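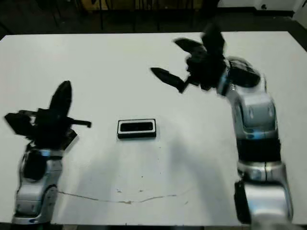

How do I get the word lists into my own flashcard program?
Export them as tab-separated text, one word per line, then use whatever import your program has. Column order is in columns.txt.

Steleditz word lists - readme

Vocabulary lists for the Steleditz evening language classes. Plain text, UTF-8, no fancy formatting. Last touched Friday, July 4, 2025.

What you get

460 entries, split over 20 lists. List 8 is the long one (food and cooking), sorry, still needs splitting. Each entry has the word, a translation, a short sample sentence and a level mark. Level is 1 or 2. Level 2 means the word only shows up in the second book.

Where it came from

Mostly typed in from class handouts. The old Grisier lists are merged in, minus the duplicates. Spelling follows the Zou wordbook wherever the handouts disagreed with each other, which was often. Sample sentences are new, written for this set.

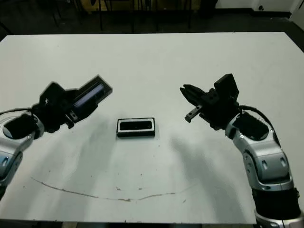
Plurals are a mess. Some lists give the full plural, some only the ending. Lists 1 to 7 are clean, the rest are not. Will fix in August if there's time.

Known problems

- a few sample sentences have no translation, the field is just blank
- list 12 has curly quotes, the others have straight ones
- "key" is in twice, with diffrent meanings. Leave both in
- sort order ignores accents

Changing things

Edit the .txt files, never the export. The export gets overwritten every time. Run Tomari (our little checker script) before sending anything in - it catches missing tabs and empty lines, not bad spelling. Read your own stuff over please.

New words go at the bottom of the list. Don't renumber, poeple have printed cards with the old numbers on them.

Use

Free for classes and home study. Keep the readme with the files if you pass them on. Not for resale.

Todo: split list 8, audio for level 1, fix the quotes in 12.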